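Mitico tabletop set - read me first

Last touched April 2, 2023

Hi! If you've landed in this folder you probably want robot arm demonstrations of somebody moving toy food and kitchen bits between plates, bowls and a raised platform. I've been collecting them since January and this file is where I keep everything I wish I'd had written down when I started. It's long-ish, sorry. Skim the part on splits at least, that's where people trip.

What's in it

There are 1878 episodes. Each one is a single short task, teleoperated from start to finish, with a typed instruction attached. The instructions are plain sentences like "put the red fruit in the blue bowl" or "pick up the ketchup". I typed most of them myself, so they're lowercase, they have the occasional typo, and I've left the typos alone on purpose. People type like that. If your tokenizer hates it, there's a cleaned column next to the raw one.

Every episode has joint positions, gripper opening, the commanded action, the color video and the instruction. Depth is there for the later sessions only, and the column is empty (not zero!) for the early ones. Please check for that before you average anything.

How the episodes get made

I drive the arm with a handheld controller and the Brellard logger writes everything to disk. Before each run I shuffle the objects by hand, read the instruction off the screen and press record. I stop when the object is where it should be and the gripper is open again and clear of it. If I mess up badly I keep going and mark the episode as a failure, which I'll get to.

I don't follow a fixed layout. Early on I did, with little tape crosses for every plate, and the first policy I trained on it learned the tape crosses beautifully and nothing else. So now I just push things around until it looks different from last time. Some layouts are silly, with things right up by the edge of the table, and I like having those in there.
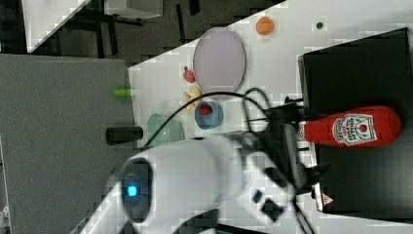 The ketchup is the object I get asked about most. It shows up in a lot of the platform episodes, and a squeeze bottle lying on its side is a nice hard case - the grasp that works near the cap is a different width from the one that works near the base, and a policy that closes at one fixed opening gets found out fast. I've tried to vary which end I go for, though looking back over the data I clearly have a favorite. If you balance your training batches by anything, balance by that. The field is called grasp_end and it's filled in for bottles only.

Small round things are the other headache. Balls roll when you brush them, so you'll find episodes where I chase one across the table for a good while before catching it. I thought about cutting those. Then I trained with and without them, and the version with the chasing was much better at recovering from a bumped object, so they stay! They do make the episode lengths very uneven. The longest runs to 2000 steps and it's nearly all me being bad at this. Set a maximum length in your loader or your memory use will jump all over the place.

Splits

Train, validation and a held-out test set. The test set is 100 episodes and it's kept by layout, so no arrangement in it has a near twin in train. Please don't reshuffle and make your own random split and then compare to my numbers. Sessions are recorded back to back and neighbors look very much alike, so a random split leaks like crazy.

There's also a small-data list with 800 episodes for people who want to try things quickly. It's drawn from train only, and it's what I use when I'm checking whether a change does anything before I spend a night on the full run.

Failures

Failed episodes are in the same folders as the good ones, with success set to false. I count it as a failure if the object ends up anywhere other than where the instruction says, even when it's close. An object balanced on the rim of a bowl is a failure. An object dropped into the bowl from too high is a success, if an ugly one, and gets the flag rough. I was stricter about rough in the later sessions than in the earlier ones, so don't read a trend into it.

If you're doing plain imitation, filter on success and forget the rest. If you're training a success detector, you'll want all of it, and you'll want to weight things, there are a lot fewer failures than successes.

Known problems

The clock on the logging machine drifted during a stretch of the early sessions, so video and joint data are out of step by a few frames. Those episodes carry clock_suspect. I've used them anyway and it was okay for slow motions, less so for the gripper closing.

A few instructions name the wrong color. I fixed the ones I caught. "Fruit" is used loosely everywhere, since I can't always tell what a toy is supposed to be and I didn't want to argue with myself over it for every episode.

The cables get in the way. They hang across the workspace and cover things up, and where they fall changes from one session to the next. I don't mask them. A policy that can't cope with a cable over a bowl isn't going to last long on my table.

Loading it

The Hilance reader works out of the box, version in the requirements file. If you'd like to skip it, each episode is a folder with one table and its video files, and you can open those with whatever you normally use. The Ruangrit converter also works, but it drops the raw instruction column without telling you, so copy that over by hand afterwards.

What I'd use it for, and what I wouldn't

It's good for fine-tuning something that has already seen other arms and other tables. From scratch it's a bit thin, and you'll get a policy that knows my table and my toys and gets lost anywhere else. Please don't use it to claim anything about real food handling. Toy food keeps its shape when you squeeze it.

Found something broken? Open an issue with the episode id and the step number, and tell me which reader you used. I'm still adding platform episodes, mostly with the bottle facing other ways, and they'll go in under a new version tag so the current files stay as they are.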